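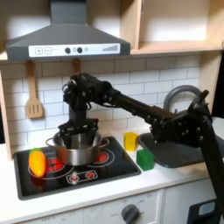 Coalition Talks Need a Deadline

The talks in Brondska have now gone on for 96 days. The two largest parties hold enough seats between them to govern, and they agree on most of the budget. What they can't settle is who gets the interior ministry.

Meanwhile the outgoing cabinet stays on with caretaker powers. It can pay salaries but can't sign new contracts, so 43 road and school projects are waiting.

Tsion Wako, who led the last round of talks, argues that a deadline would only favor the larger party. I don't agree. The larger party already gains from delay, as its ministers keep their offices while they wait.

Parliament should set a limit of four weeks after an election. If no majority has formed by then, members should vote on a prime minister by secret ballot. The bill was drafted in August and still has no hearing date.

Hawi Bogale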